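13/06/2019. Bathroom, continued.
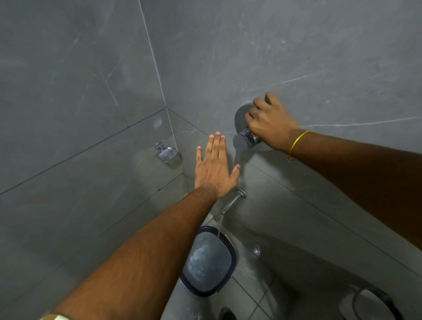 Shower temperature still drifts. Set the mixer to the usual position at the start, left it alone, and it ran warm for almost five minutes before going cool. Kitchen tap on hot behaved normally throughout, so I am ruling out the boiler for now.

Lever travel is stiff over the last part towards hot. Suspect the cartridge. The last one was fitted in February by Savvas Kyriakidis, who noted scale in the supply and told me to expect trouble. Rang Balaskas: they hold the part, 2 days to order. Need to confirm the diameter first, which means isolating the water and taking the plate off. Do not want to lever against the tile.

Sealant behind the plate to be redone at the same time. Wiped down the grey tiles and the soap dish with diluted vinegar, then rinsed. Grout can wait.

Ask Athina where the stopcock key went.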